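Doline Support Portal
Ticket 201-B: Right arm drops or drags spatula during bowl scraping, cell 2
Site: Rekberg prep kitchen
Equipment: Pumance two-arm cell
Priority: Medium
Status: Open, monitoring

Reported problem

Right arm loses the spatula or lets it rotate in the grip during the scrape step. Cell stops on a grip fault and waits for an operator. Fault count since the February software update is 36. Before the update the line log shows the same fault only a few times a month. Program in use is SCRAPE_BOWL, unmodified.

Effect on staff: the prep station was planned for one operator covering two cells. With the stops at this rate the operator stays at cell 2 and a second person has to be pulled from packing to run cell 1. Shift lead asks for either a fix or a written statement that the cell needs a full-time attendant, so the roster can be changed.

Entry 1, support

Requested grip force log, tool offset file and a list of utensils in rotation. Asked site to confirm whether operators hand the spatula to the gripper or place it in the holder.

Entry 2, site

Logs attached. Practice differs by shift. Day shift uses the holder. Evening shift hands the spatula over directly, which saves a few seconds per bowl but leaves the grip height up to the person. There is no written instruction covering this. The old work sheet was for hand scraping and was never replaced when the cell went in.

Entry 3, support

Of the 36 faults, 29 are on evening shift. Force log shows normal closing force in every case, so the gripper motor and fingers are not suspected. Tool offset file assumes the spatula is clamped at the top of the handle. If it is clamped lower, the blade sits higher than the program expects, the arm drives down to find the wall of the bowl, and the handle turns.

Asked site to set up one bowl with the spatula gripped at the top, stop the program with the blade in the bowl, and upload a still from the head camera.

Entry 4, site

Done as requested on cell 2. Bowl empty, no product.
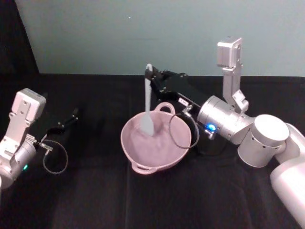
Cell 2, head camera. Spatula held at the top of the handle by the right gripper, blade in the bowl, left gripper open.

Entry 5, support

Grip position is correct for the offset file. Two further points.

First, the handle curves at the top where the fingers close on it. Fingers on a curved section have less contact than on a straight one. Please send the utensil part number and the length of the straight part of the handle.

Second, the left gripper is not touching the bowl. In SCRAPE_BOWL the left arm should close on the near handle before the first stroke. Please confirm whether the still was taken before that step or whether the step is being skipped.

Entry 6, site

Still was taken before the left arm closes. Checked the step list afterward and the hold is active. However, operators report that they sometimes skip it from the pendant when the bowl is turned and the left arm cannot find a handle. With the hold skipped, the bowl can slide under load. Skips are not counted in the fault log.

Straight section of handle is 138 mm. Utensil was bought locally and has no Doline part number.

Entry 7, support

Actions agreed:

Holder loading on all shifts. Direct handover to be stopped until the offset check is released.
Hold step moved to supervisor access. If the left arm cannot find the handle, operator turns the bowl and presses retry.
Skips now written to the log with time and operator login. Site asked that the login be left out, as staff were told at installation that the cell would not be used to track individuals. Accepted. Log records shift only.
New work sheet for the station, drafted by site, reviewed by support. Evening shift to read the draft before it is signed off.

Entry 8, site

Changes loaded Saturday before start. Evening shift points out that holder loading adds a walk to the far side of the guard for each changeover. Requests a second holder on the near side. Forwarded to Choi for a quote on the bracket.

Entry 9, support

Offset file for the local utensil uploaded. Ticket stays open until the cell has run 1,000 bowls with the hold active. Roster decision should wait for that number. Next log pull at end of week.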